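The planner that waits

The motion software at Malora started as a replacement for a script. The script had grown to 3,216 lines, drove two arms from a fixed list of poses, and stopped whenever a part was not where the list expected it. The lead developer, who has worked on the planner since the first commit, describes the old code as "a recording with error messages".

The replacement is called Flisitside. It is split into three processes: one reads the cameras and joint encoders, one plans, one sends commands to the motor controllers. They share a single clock. The developer says most of the early faults came from leaving that clock until later. "We had a camera image stamped at one time and a joint reading stamped at another, and the planner believed both. The arm would reach for where the part had been."

Timing still takes up much of the working week. The control loop runs at 300 cycles a second, and the wrist camera delivers a new image far less often. Between images the planner has to work from an estimate. The team first tried to predict where parts would go. They dropped this in December and now hold the last known position, with an uncertainty that grows until the next image arrives. Once the uncertainty passes a limit, the arm slows down.

"People see it slow down and assume a fault," the developer says. "The log says exactly why. Getting people to open the log is a separate problem."
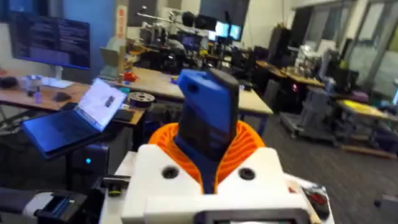 How does the planner decide when to close the gripper? It waits until the estimated position error is smaller than the clearance between finger and part, and until that has held for 31 control cycles in a row.

That second condition was added after a run of early grasps at the Direlby site, where the estimate dipped under the limit for a cycle or two and then went back up. The developer tried 20 cycles and found it too short for the smallest parts. Larger values made no difference to the grasps and cost time.

Testing is done mostly by replay. Every run is logged in full, and each change to the planner is run against 38 stored sessions before it goes near an arm. The replay tool, Laitinen, compares the new plan with the old one and flags any difference in joint path above a set threshold. It does not say which is better. "We tried scoring them," the developer says. "The score was wrong often enough that we went back to looking at the plots."

Replay has a known gap. A stored session contains what the camera saw along the old path, so a plan that takes the wrist somewhere else has no images to work from. For those cases the team uses a simulator, and trusts it for collisions but not for contact – friction at the finger pad is set by hand and has been changed many times.

Next on the list is the hand-over between the two arms. At present one arm stops completely before the other enters the shared space. The developer wants both to keep moving, with the space reserved in short time slots. The reservation code exists on a branch and passes replay. It has not been merged, as the emergency stop handling assumes that one arm is always still, and that assumption appears in more files than anyone expected.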